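Fluvemeo moves its records to shared cabinets at Jundby office

Press release
Sunday, May 5, 2024
For immediate release

Fluvemeo, the property management firm, has finished replacing the personal filing drawers at its Jundby office with low shared cabinets placed beside the desks. The change covers 134 members of staff on 2 floors. It follows a trial with the lettings team that began in December.

Under the old arrangement each member of staff had a drawer unit under the desk and kept whatever paperwork they were working on in it. Older files went to a store room in the basement, where they were boxed by year. When somebody was on leave, colleagues often had to wait for a file or print it again. The firm looked at moving everything to screen, but leases, signed inventories and some safety certificates still arrive on paper and have to be kept that way for a set time.

The new cabinets were made by Rulari, a joinery workshop that has supplied the Jundby office before. They stand next to the desks and are low enough for the top to be used as a surface for laying out papers. Each has a pair of doors that can be locked. Papers are kept by property, and all the files for one building go in the same cabinet, whichever team is dealing with them.

"Our staff told us they wanted the files they use every day to be close by, and they wanted to be able to find a colleague's file without asking," a spokesperson for Fluvemeo said. "A cabinet is not a very exciting thing to announce, but it has changed how the mornings go in lettings. People used to go down to the basement before they had taken their coats off."

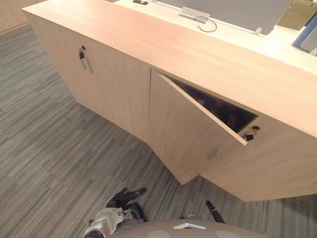
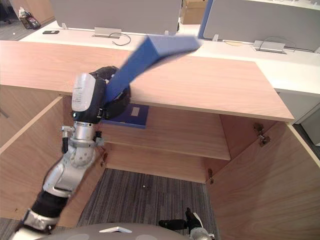
Fluvemeo asked Dambrauskienė, an office planning practice, to draw up the layout and the rules for using it. The practice spent 6 days in the office watching where paper went after it was opened, and found that most files were handled by at least two teams in their first month. It recommended that the cabinets be filled by building and that nothing be stored upright unless it was in a box. Binders lie flat on the shelf, like the dark navy book or binder with the small white label on its cover, and the label is written before the binder is put away. The building name goes on the first line and the year on the second. Loose sheets are not allowed in the cabinets at all and must be put in a folder first, even if they are going to be taken out again the same afternoon.

The light wood was picked to sit well with the grey striped carpet, which has been kept. Staff in the trial were shown samples in white and dark grey as well, and the wood was the clear favourite. Rulari oiled the tops at its own workshop before delivery so that there would be no smell in the office – a point raised by several people after the last round of decorating.

Keys were the subject of more discussion than anything else in the trial. The lettings team first kept them all in one box at reception, and the box was locked when reception closed. Keys now stay in the cabinets during working hours, each on a tag, and are collected by the last person to leave each section. Spares are held by the office manager. Any cabinet containing tenants' bank details or identity papers is kept locked all day and is opened on request.

Staff were given 24 working days to empty their old drawers. Papers past their keeping date were shredded on site, and the rest were sorted into binders and moved. The old drawer units that were still sound have been offered to staff to take home, and those left over will be collected for recycling.

The basement store room will stay in use for closed files. Fluvemeo plans to go through its contents later in the year, starting with the oldest boxes, and will move any that relate to current tenancies up to the cabinets.

The firm has no plans at present to make the same change at its other offices, although the layout drawn up by Dambrauskienė has been passed to their managers.

Notes to editors

Fluvemeo manages rented homes and small commercial buildings. Its Jundby office deals with lettings, repairs and accounts.

Rulari makes fitted and free-standing furniture for offices and schools.

Requests for interviews or for a visit to the Jundby office should be sent to the Fluvemeo press desk.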